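Keep the Repair Counter Open

Stullitcombe is about to lose its repair counter, and the reason given is that it takes up floor space at the library. The space would go to a self-checkout station and a rack for returned DVDs. I think this is a bad trade, and I want to explain why before the board votes in August.

The counter runs two evenings a month in the back room. You bring in a lamp, a toaster, a coat with a stuck zipper, and someone sits down with you and tries to fix it. You stay while they work. There is no charge, though there is a jar. Last year 2752 items were written in the log book, and I have read the whole thing. A lot of the entries are dull. Loose screw. Bad plug. Needed cleaning.

That dullness is my argument. Most of what people throw away has something small wrong with it. A fan that hums needs the dust taken out. A chair that rocks needs glue and a clamp overnight. We have been trained to see a fault as the end of the thing, and stores are happy to agree with us. The bakery at the end of my street, Lo Presti, replaced a bread slicer a while ago that had a worn belt. The belt would have cost less than a tray of rolls. The owner told me this himself, and he was still annoyed about it.

The case against the counter deserves a fair hearing. Spyros Nikolaidis, who sits on the board, wrote in the newsletter that a library should lend books and leave toasters to people who sell toasters. He also pointed out that new ones are cheap and that some repairs don't last. He is right on both counts. My own kettle came back working and quit again 3 weeks later. But the library already lends cake pans and snowshoes, so the line he wants to draw was crossed long ago. And the low price of a new toaster leaves out the cost of hauling away the old one, which the town pays.

There is also the matter of what people learn. Eftychia Kouris brought in her daughter's Furby, which had stopped talking, and the two of them were shown how to clean the battery contacts. The girl is nine. She has since taken apart a flashlight and a doorbell, and put the flashlight back together. I don't know where else in this town she would have been handed a screwdriver by an adult and told to go ahead.
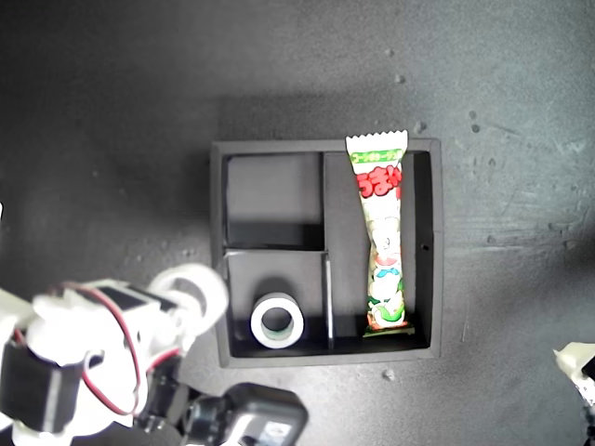 Money should not decide this one. The counter costs the library nearly 50 dollars a month, mostly for glue, fuses and thread. The checkout station costs far more than that to lease, and I have never stood in line at our library behind more than one person.

If the back room really is needed, there are other rooms. The old Trotesero shoe store has been vacant since spring and already has a workbench and good light. The grange hall has tables. Either would do for two evenings a month, and the board could ask about both before it votes. I would like to see that in the minutes.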